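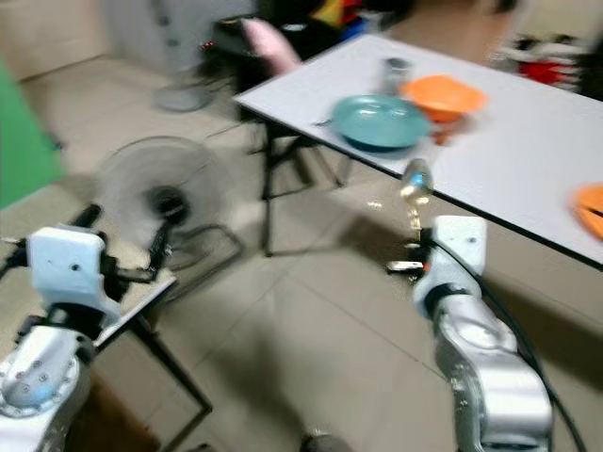
4.2 Does a fixed place for the spoon save any effort?

Advice on small drinks stations, in offices and in homes, nearly always says the same thing: give each item a home and put it back there. The claim is repeated in the Merkham household guides and in much of the trade writing on shared kitchens, usually without a source. Ketilsson's earlier survey is the one most often cited in its support. We have read it several times and don't think it shows what it is said to show. Mikkel Ketilsson asked people whether they felt better organised after labelling their shelves. Most said yes. People who have just spent an afternoon labelling shelves are likely to say yes.

Our own records are more modest. Over 15 weeks we logged 893 drinks made at tables of the same general type, with a mug, a jar of something to be spooned out, and a spoon. For each one we noted where the spoon was picked up, where it was put down, and whether the person had to look for it. We did not ask anyone how they felt.

The spoon was looked for in 77 cases. That is fewer than we expected, and it is hard to build a theory of tidiness on it. In the Prellow condition, where the spoon had a marked spot on the mat, people still put it down wherever their hand happened to be. In the Ko condition there was no marked spot and the spoon was left inside the mug or beside it, where it was found again without fuss. I-seul Byun, who coded the logs, has suggested that the mug itself serves as the marker and that a second one adds nothing. This is plausible, although our logs can't settle it.

Figure 2. Table with mat, jar and mug. 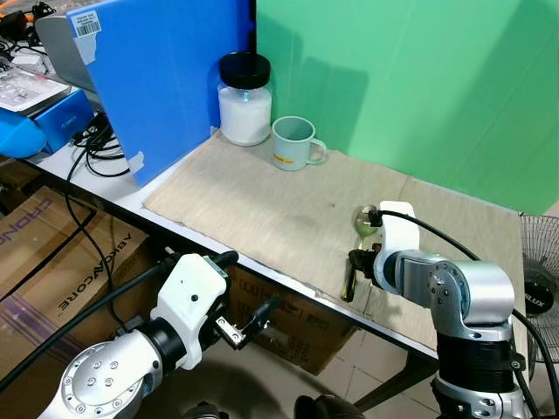

Colour is the other thing the guides are fond of. A bright spoon, we are told, is easier to find than a plain one, and a pale surface helps. We would like to see the evidence. A spoon like the one in Figure 2, with its dark green handle over a beige mat, certainly stands out to a reader looking at a page, but a reader looking at a page is not reaching for anything. The jar in the same figure is clear glass and about half full of white powder, and a person has to know whether it is sugar or salt before the colour of any spoon matters. The yellow label is on the mug. If labels do any good, we would have thought the jar had the stronger case.

We also doubt the mat. Zirano's layout notes recommend a fabric one to "hold the set together", and we followed them for consistency with the earlier work. Fabric creases, and a mug set down on a crease may not sit level. We did not measure this and make no claim about spills. We mention it only because the mat is treated in the literature as a neutral background, and we see no reason to treat it so.

The comparison between the 2 conditions should be read with all this in mind. Tables were not assigned at random, and the people using the marked spot had been told what it was for.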